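4.2 Good practice for cloth handling with hand-held grippers

Read this section before your first session. It applies to all Groron hand-held grippers.

1. Put a plain sheet on the work surface and pull it fairly flat.

2. Hold each gripper by its handle, below the upper body. Keep fingers out of the jaw.

3. Grip the cloth near its corners and lift until it hangs between the jaws.
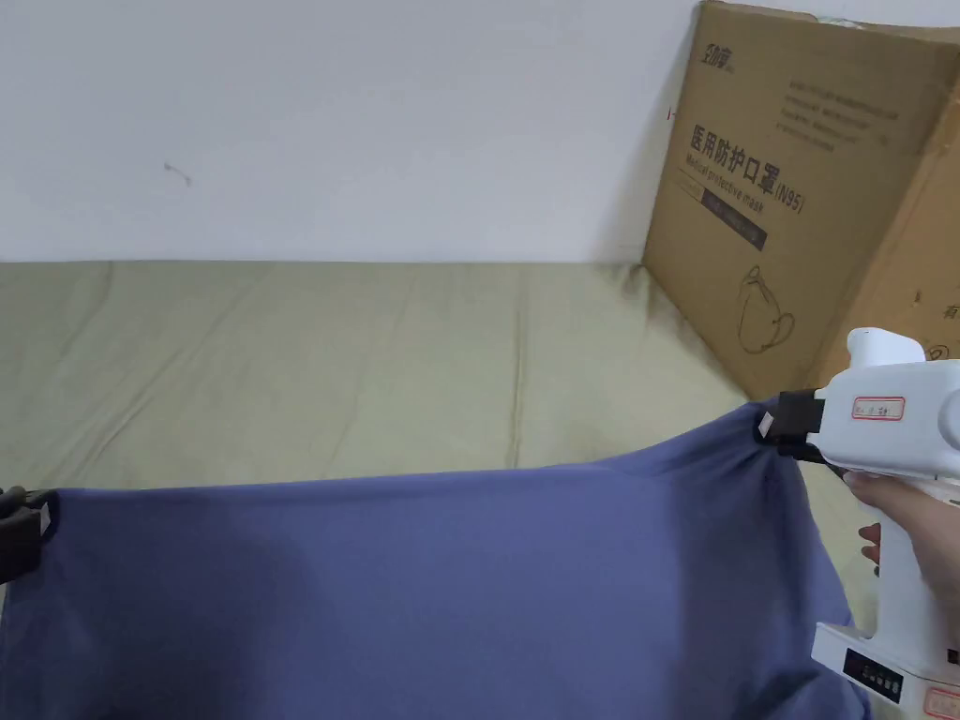 Figure 6. Cloth held by two corners.

Note: A slight sag along the upper edge is acceptable. Do not pull until the seams strain.

4. Between takes, lower the cloth to the near side of the surface and open the jaws fully. 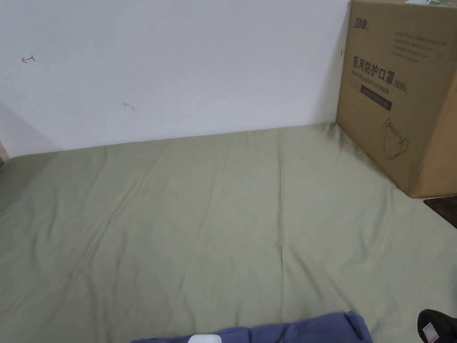
5. Close the fingertips on one fold of cloth and raise it slowly. If the fold slips, open the jaws and start again. Do not squeeze harder.

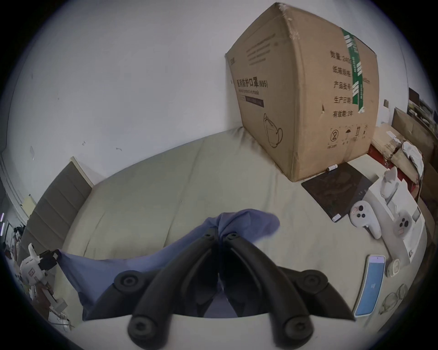 Log every dropped cloth, even if you pick it up at once. Stop after 100 lifts and check the finger pads for wear.

CAUTION: Never adjust a finger screw while the gripper is powered.

6. Before you put a gripper away, open it and look at both pads from behind. They must be level.
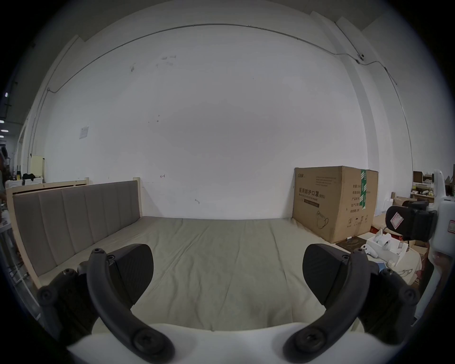
Tighten any loose screw with the power off, then write the gripper number in the log. Report a bent arm to Iresha Patwary and do not use that gripper again until she has cleared it.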